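Hulirdale Table Play Program
Progress report, second reporting period

Prepared for the Karras Fund by the program office

1. Status

The program is on schedule except for one work item, the storage fittings at Neston, described in section 5. Spending is within the approved budget. No change to the scope is requested. One change to the order of work is requested and is set out in section 7.

2. Background

The grant covers the supply of studded toy blocks and work tables to two sites, Hulirdale and Neston, and the preparation of a set of written block tasks for use at those tables. The tasks are short. Each one uses a small number of blocks and asks for a defined result, such as two blocks joined stud to base, a block moved to the other side of the table, or a row built in a given color order. The written set is meant to be used by site staff without training beyond a single read-through.

The first reporting period dealt with purchase, delivery and the choice of rooms. The present period dealt with table setup, block checking and trial use of the task cards.

3. Tables

The tables at both sites are now in position. The Wolleo tables ordered in the first period were supplied in a pale finish, and this has been kept. A trial with a dark cover at Neston was stopped after a week. Staff reported that the blue and green blocks were harder to tell apart against it late in the afternoon, and the cover tended to creep toward the user when blocks were pressed down hard.

Where two surfaces meet there is a join, and the join has received more attention than was planned. A block set down across it does not always sit level. The effect is small with the larger blocks and more noticeable with the smallest ones, which can rock when a second block is pressed on top. Three steps were taken:

The feet on both sides of the join were adjusted until a straightedge laid across it showed no visible step.

The task cards were revised so that building takes place on the near side of the join. The far side is used for parking blocks that are not yet needed.

A line was added to the daily setup sheet asking staff to check the join before the first session.

The table is placed against a plain wall wherever the room allows. At Hulirdale this meant moving a notice board. Blocks pushed too far now stop at the wall, and the time spent picking them up from the floor has gone down, although it was not measured.

4. Blocks

A total of 900 blocks was delivered. All of them were checked by hand for fit, surface damage and color match. The check consisted of joining each block to a reference block, lifting the pair by the upper block, and separating it again. Blocks that fell away under their own weight or could not be separated without a tool were set aside. The number set aside was 108. Most had tight studs. A smaller part had flash along the lower edge left from molding, and this can be trimmed. The supplier has agreed to replace those that cannot.

Of the blocks that passed, 411 have been issued to Hulirdale. The remainder is held for Neston until the storage fittings there are complete.

Color match was acceptable with one exception. The yellow blocks come in two shades, one clearly yellow and one closer to orange. Staff using the cards asked which of the two was meant by "yellow." Both shades have been kept, and the cards now use "yellow" for either. No task requires the user to tell them apart.
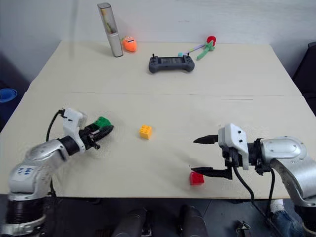 The cards were also reviewed for the number of blocks on the table at one time. Early drafts put the full set out at the start, and the time taken to find the right block was longer than the time taken to place it. The current cards put out only the blocks the task needs, spaced so that each can be picked up without touching its neighbor. Anything else stays in the tray. Trial users finished more tasks per session with this layout, and there were fewer cases of a block being knocked over while another was being reached for.

The starting angle of each block is no longer fixed. It had been specified on the first cards as square to the table edge, but staff spent too long on alignment. A block may now be set down at any angle with the studs up.

5. Storage

Storage at Hulirdale is complete. Blocks are kept in shallow trays by color, one layer deep, with the task cards in a folder on the same shelf. Return of the blocks at the end of a session takes a few minutes.

Storage at Neston is late. The shelf brackets supplied were the wrong depth for the trays, and the correct ones were received only in October. Fitting requires the room to be clear, so it has been booked for a Sunday. Until it is done, Neston is working from a single mixed box. This is usable but slow — the blocks for each card must be sorted out of the box first.

6. Budget

Expenditure on tables is closed. Expenditure on blocks is closed apart from the replacements, which carry no charge. The storage line has a small amount left, enough for the Neston fitting. The cost of printing the revised cards was not foreseen and has been met from the contingency line.

7. Request

The approved plan places the second print run of the cards before the Neston fitting. We ask that the order be reversed. The Neston staff have not yet used the cards with sorted trays, and their comments on layout should be in hand before the run is printed. The change has no effect on cost and moves the print run back by 2 weeks.

8. Work planned for the next period

Fit the shelves at Neston and issue the remaining blocks.

Receive the replacement blocks and check them by the method in section 4.

Trim the blocks with flash, recheck them, and return those that pass to stock.

Repeat the straightedge check at both sites after a full month of use.

Collect comments from Neston and send the cards to print, subject to approval of the request in section 7.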